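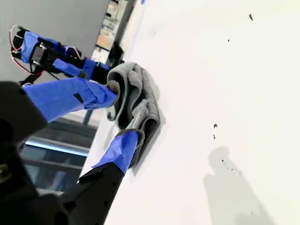
One of the folders in our Ciststead group said early on that a thick cloth never really folds, it only agrees to be smaller for a while, and I have thought about that remark through most of the writing of this section.

Figure 3. Thick grey cloth on a white tabletop, bunched into tall folds. Note how much darker the fabric looks inside its creases.

4.2 What thick cloths do on a table

I came to this part of the study expecting the thin cloths to be the troublesome ones (they slide about, they cling, they catch on your sleeve), and I was quite wrong! The thin ones lay down nicely at both sites. It was the thick, soft ones that had people muttering. Press one side flat and a ridge pops up in the middle, chase the ridge towards a corner and the corner curls – and by then you have forgotten which edge you started with.

Our coders used the word "wave" for any fold that stands up from the table instead of lying on it. Figure 3 is a good one to keep in mind, with its rounded loop arching over a deep hollow and the paler ridge twisting down through the middle. Under our scheme a cloth in that state is "gathered", never "folded", however small it has become. We argued over this at Dukurow for most of a January afternoon. I wanted a third label for cloths that are somewhere in between, and I lost, and having now read all 1,801 coded entries I think I deserved to.

The colour matters more than I had guessed, too. On a mid-grey cloth the insides of the creases go so dark that you can read the shape of the folding at a glance. We had a batch of 300 cloths from Dillel in mixed colours, and the two coders disagreed most often over the very dark ones, where a hollow and a flat patch look much the same. White cloths on white tables were nearly as bad. Galanis, who supplied the tables, offered us a darker top for the second round and we turned it down so that the two rounds would match. I would take it if I were starting again.

Small corners deserve a word. In 11 of the entries everything about the cloth was tidy apart from one tip poking out underneath, and people felt surprisingly strongly about these. Some opened the whole thing up and began again, others tucked the tip in with a finger and called it done. We scored both as finished, but kept a note of which was which, and the tuckers turn up again in section 4.3, where the cloths go into a drawer and the tucked corners mostly come back out.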